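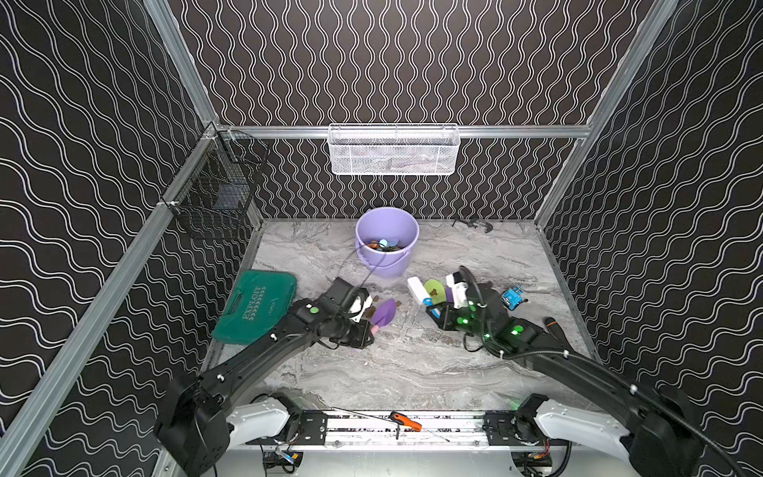 7 min read · 400 shares

4.2 Where the demonstrations come from

Figure 3. The two-arm cell during a teleoperated clean-up demonstration. The left gripper holds a garden trowel near the bucket; the right gripper is at the floor among mixed objects.

Claims about learning from demonstration usually begin after the data has been collected. We think much of the trouble starts earlier. The Vodumow task set asks an operator to clear a cluttered floor using two arms, and each recording is then marked as a success or a failure. That single mark hides a great deal. An operator who puts down a tool, changes arms and tries again gets the same score as one who works straight through.

We recorded 340 demonstrations at our Drolinville site, all by remote control. Of these, 300 were marked as successes by the operator who made them. When a second person reviewed the same 300 recordings using the written task rules, 108 were moved to a category we call "finished with repair," meaning that the floor was cleared but at least one grasp had to be repeated. The Wusunen training code has no such category. It treats all of them as equally good examples of what to do.

Clutter makes this worse. In the layout shown in Figure 3, a trowel, a toy vehicle and a screwdriver share the cell with a lidded tool case and a bucket of small colorful pieces. A person can decide at a glance which of these to handle first. The recording keeps the order but says nothing about the reason for it, and two operators rarely chose the same order in our sessions. We are not convinced that a policy trained on both has learned a preference of any kind. It may simply be copying whichever operator recorded more.

The usual answer is that more data will average this out. We found little support for that. Adding repaired demonstrations to the training set made the policy hesitate more above small objects, and it opened and closed the gripper without contact more often than before.

Hand guiding, where the operator moves the arm directly, is often offered as the cure. We tried it in October with the Hoxha arms and stopped early. Operators found it hard to guide two arms at once, and their own hands blocked the view of the objects. The motions were smoother, but we had no fair way to compare them with the remote recordings, so they are left out of the results in Section 5.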